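Looking after paperbacks at home

by Kai-wen Kwok
2021-04-21

Most of the damage I see in secondhand mysteries comes from the shelf and the bath, in that order. A few habits will keep a cheap paperback readable for decades.

Shelving
Stand books upright and fill the row so they hold each other up, but leave enough slack to get a finger in. Pull a book out by the middle of the spine. Tugging the top is what tears the cover. Anything thicker than a brick should lie flat, no more than 8 to a pile. Keep the lot out of direct sun, as red and orange spines fade first.

Damp
If a book gets wet, stand it on end with the pages fanned and put a fan across the room, pointed past it. Slip paper towel in every 30 pages and change it when it feels wet. Don't use a hair dryer. When the pages are only just cool to the touch, press the book under something heavy for two days.

Loose pages
You'll need a clear table, PVA glue and a fine brush. I use Ung glue because the Rerkmont hardware store stocks it, but any acid-free PVA will do.
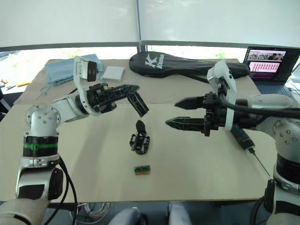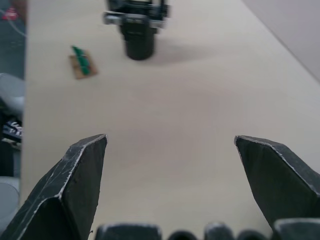
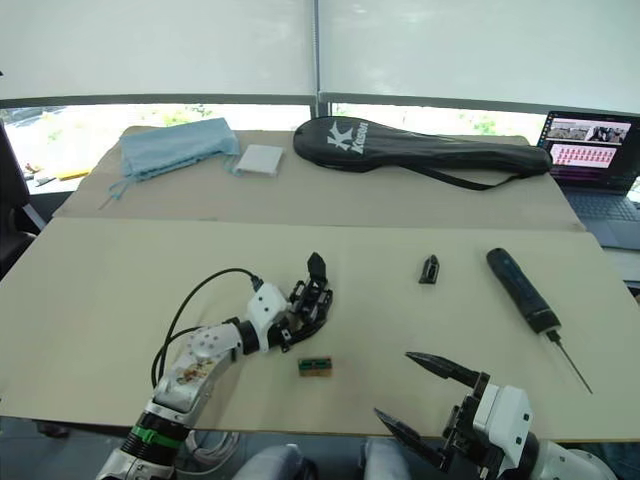

Run a thin line of glue down the inner edge of the page, no wider than a matchstick. Slide it home, line up the top edge with its neighbours and close the book. Put baking paper on both sides of the repair so the glue doesn't spread. Leave it overnight. Sticky tape goes brown and takes the print with it, so keep it out of the house if you can.

Smells
Musty books go in a lidded tub with an open dish of bicarb soda. Don't let the bicarb touch the paper. Give it two weeks, then air them in the shade. August is a poor month for this where I live and I usually wait for spring.

Price stickers
Warm the sticker with a hair dryer on low and peel slowly from one corner. Leftover gum comes off a glossy cover with a drop of eucalyptus oil on a cotton bud. Test the back cover first. Matte covers mark easily, and on those I leave the sticker where it is.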